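Kitchen and Household Skills, Handout 4: Produce on the Table
Evening section, Trarnotmont Adult Learning Center, room 554

Hi everyone! These are my notes from the session, typed up because several of you asked and because my handwriting on the board is a disgrace (sorry, Ruth Garside, I saw you squinting). If you missed class, read this and then do the homework at the end. It's worth 2 points, and I do give them out pretty freely.

Where we left off

Last time we did the pantry shelf, so dry goods, jars, and the great flour argument. This time it's fresh produce that lives out on the table where people will see it and eat it. I grew up in a house where fruit went straight into the refrigerator drawer and was forgotten, and I've been a bowl person ever since.

The container

Look for holes in the bottom. A solid bowl is prettier, I'll give you that, but moisture sits in it and the fruit on the bottom layer goes first. Green plastic with little cutouts in the base does the job nicely, and you can rinse it in the sink. Howard Ellwood asked about wire. Wire is fine, only it leaves dents in soft pears, so put a folded napkin down if that's what you own.

Start with just a few pieces and see how they sit before you pile on the rest. Big round things can go against the wall.
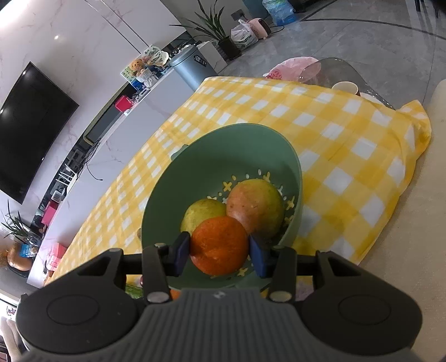

Filling it

Heavy and firm at the bottom, soft and easily bruised on top. Oranges and tangerines can take some weight. Ripe pears can't, so if you have to put one in the middle, keep the load off it. Turn each piece over in your hand before it goes in. Brown specks on an apple skin are usually nothing, but press any spot that looks sunken, and if your thumb goes in, that one gets eaten tonight or goes in a pie.

Now, the long stuff. I had a whole paragraph on cucumbers in the old version of this handout and cut it, and then of course that's what everybody wanted to talk about! Stand it up along the side with the thin end on the rim. Laid flat across the top it squashes whatever's under it and rolls off when somebody grabs a tangerine.

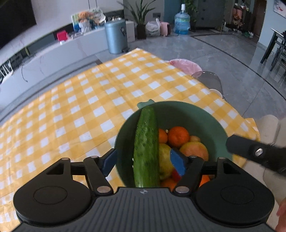
Cucumbers also don't love being next to ripe apples for days, since the apples give off a gas that turns them yellow and soft. For one dinner, who cares. For the week, give the cucumber its own spot.

The cloth

Checked cotton or wipe-clean, your choice. I like yellow under green, it makes a kitchen look awake. If the cloth has been folded in a drawer, the creases will show, and a warm iron through a dish towel takes care of most of that. Tuck in any corner that's bunched up near the edge (small kids pull on those, and down comes the fruit).

Homework

Fill a bowl at home and check it each morning until we meet again. Write down which piece softened first and where it was sitting. Half a page is plenty. The Wragg booklet has a chart of ripening times on page 75 if you want to compare, and the library desk in room 507 has copies.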